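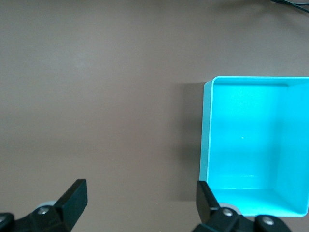
Tatu Mwakalinga wants to know whether one bin on a table can really fix a messy house, or whether it just gives the mess a nicer place to sit. Fair! I get some version of that every week, so I've put it first, and the rest of the questions follow in no special order.

So does the one-bin thing work?
For me, yes. I clear one surface, put one open plastic bin at the side of it, and everything that lands on that surface during the day and doesn't live there goes in the bin. In the evening I carry the bin through the house and put things back. It won't fix a closet or a garage. It keeps a table usable, and a usable table makes me a much nicer person at dinner time.

Does it have to be turquoise?
Ha, no. I like a loud color on a brown table (my eye goes right to it, and then I feel guilty enough to empty it), but any color will do. Minoru Shimada wrote to tell me he uses a gray one and keeps forgetting it's there, so make of that what you will.

Lid or no lid?
No lid. I tried a lidded box for most of August and what I had at the end was a lidded box with a pile of mail on top of it. An open top means you can drop something in with one hand while you're holding a coffee in the other.

How big should it be?
Small enough to carry with one arm when it's full. If you need both arms and a deep breath, you'll put off emptying it until tomorrow, and then tomorrow turns into next month. I'd go for something wide and fairly shallow over something tall and narrow, so you can see what's at the bottom.

Where on the table does it go?
Off to one side, with as much bare tabletop next to it as you can manage. I had mine in the middle at first, like a fruit bowl, and we all just arranged our junk in a ring around it. Once I moved it over to the side the rest of the table stayed clear. I'm right-handed, so mine goes on the right. Dilek Bilgin asked if lefties should flip it – sure, try it and see how it feels.

What about cords?
Oh, cords. They're the last thing I solved and I'm not sure I did solve them. My rule is that anything plugged in gets pushed to the far edge of the table, away from where you sit, and anything not plugged in goes in the bin like everything else. Loose chargers I fold up and hold with a hair tie. If a cord has been through the bin 3 times and I still can't say what it charges, it goes to electronics recycling.

Can I have more than one bin?
You can have 2 if there are a lot of you. We have one for the table and one at the foot of the stairs. I wouldn't go past that, and I say so as a person who once owned a stacking set and spent a whole evening moving stuff from one bin to another bin and calling it tidying.

What if other people in the house won't empty it?
Then you're in my house, welcome! I stopped asking people to empty the bin and started asking them to take their own things out of it before dinner. It's a smaller job and it gets less eye rolling. Roksolana Prokopenko told me she reads the contents out loud like a lost property announcement, and I've been doing that too. Teenagers hate it. Very effective.

How do I clean a plastic bin?
Warm water, a little dish soap, a soft cloth. Skip the scratchy side of the sponge, especially on a shiny rim, as it'll go dull. Crumbs and grit collect in the corners, so tip it upside down over the trash before you wash it. For sticker gunk I use a dab of cooking oil, leave it a few minutes, and wash it off.

And the table?
A barely damp cloth, then a dry one. A matte top like mine can show smears if you use too much spray, and I've mostly given up on spray. If you see little pale specks, try your fingernail before you go buying products. Half the time it's dried toothpaste or flour. (Why toothpaste, at the table? I have stopped asking.)

Do I need to buy the Skokurer you keep mentioning?
Nope. That's just the bin I bought for the stairs, and it's fine. Vasylyna Hutsuliak swears by her Flaren. A dishpan works too, and so does the bottom half of a sturdy box if you want to test the idea before spending anything.

How long before it sticks?
I can't give you a number. Mine took a good while, with a couple of weeks in the middle where the bin was full to the top and I walked past it pretending to be on the phone. I started again by tipping the whole lot out and putting it away in one go, and that's still what I do when it gets away from me.

Can I send you a question?
Please do! Use the contact form and tell me what surface you're working on and what keeps landing on it. I answer most of them, slowly, and the good ones end up on this page.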